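Home > Table Linen > Wipe-clean Cloths

We've had the Wuvetura check tablecloth on our own kitchen table all spring, and we love it! It wipes down in seconds, it hangs nicely at the corners — no stiff folds sticking out — and it goes with nearly any plates you own (even the loud ones). The large size is 300 cm long.

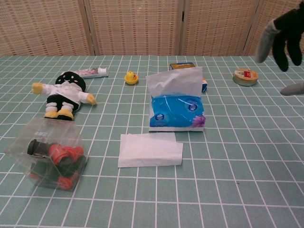

Wurar, 2020-06-09

Mint green is back in stock, and it's such a cheerful colour for a breakfast table. New shades follow in July. Wash at a low heat, hang it over a rail and leave the iron in the cupboard.

Item no. 3657

© Rodrigues Table Linen | Contact us | Back to top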